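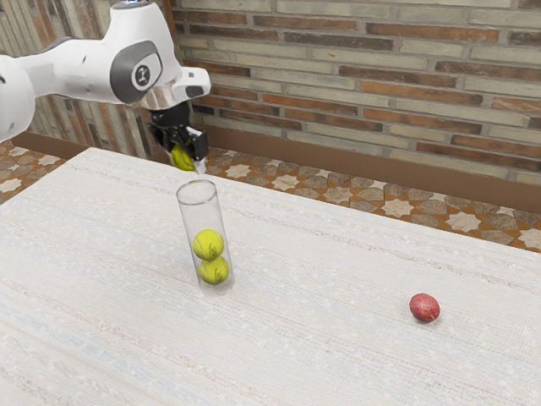 Kitchen and Storage Tips for Self-Catering Visitors

Guests staying in the old houses of Foltport will find that the kitchens are small and the walls thick. The following advice has been prepared by the Tovar Visitor Office for stays of up to eight nights.

Water and coffee

Tap water in the upper town is safe to drink but hard. Kettles should be emptied each evening. Where scale has formed, fill the kettle halfway with equal parts water and white vinegar, bring to a boil, let stand until cool, and rinse twice. Stovetop coffee pots are to be washed in plain water and left open to dry.

Cheese and bread from the market

Fresh cheese should be kept in its own liquid, in a covered bowl, and eaten within two days. Take it out of the refrigerator well before the meal. Hard cheese keeps best in waxed paper in the vegetable drawer. Country bread should be stored cut side down on a board under a clean cloth – it toughens quickly in the refrigerator. A stale loaf may be sprinkled with water and warmed in a low oven.

We use cookies to improve your visit to this site. By continuing to browse, you accept our cookie policy. Accept | Manage settings

Shutters and damp

Close the shutters on the sunny side by late morning and open all windows after sunset. Indoor humidity above 65 percent encourages mildew in closets, particularly in May. Suitcases should be stored open and away from outside walls. Wet towels and swimwear are to be hung on the roof line, not over wooden chairs.

Gas cylinders

Many houses cook on bottled gas. Turn the valve off at the cylinder before going out for the day. Replacement cylinders are delivered by the Londari depot and must be fitted by its staff. Requests may be made to Xiomara Okafor at the Visitor Office, extension 193, before noon for delivery the same afternoon.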